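Trnka small-object sorting study
Progress report to Preltden, 2025-11-26
Prepared by Matúš Ďurica

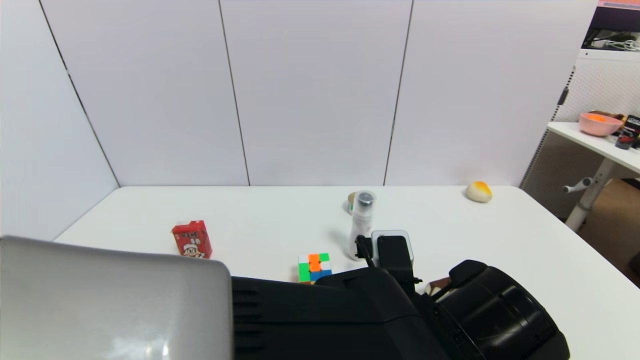
Work in this period covered the second stage, the preparation of the object set and the white table area at Olside. The set now holds 70 everyday items, of which 23 were added since the last report. Selection follows the agreed criteria: mixed shape, mixed surface, and a size suited to handling on a tabletop. Drinks cartons, bottles, cans, puzzle cubes and soft toys are all represented.

Layouts are kept sparse, with items spread over the table and some partly hidden behind taller ones. Vlasta Hájek has drafted the layout sheet and revised it twice. The current version records position, orientation and whether a label faces forward.

Open points

Pale items against the white surface remain the main difficulty. Boris Krajčí is comparing 3 lighting levels - results are due in January.

Replacement stock for the cartons has been ordered through Vimorar. Delivery is expected in roughly 12 working days.

Spending is within the approved budget for the stage. No change to the end date is requested. The revised layout sheet will be sent to Přemysl Šimek for approval before the next set of trials.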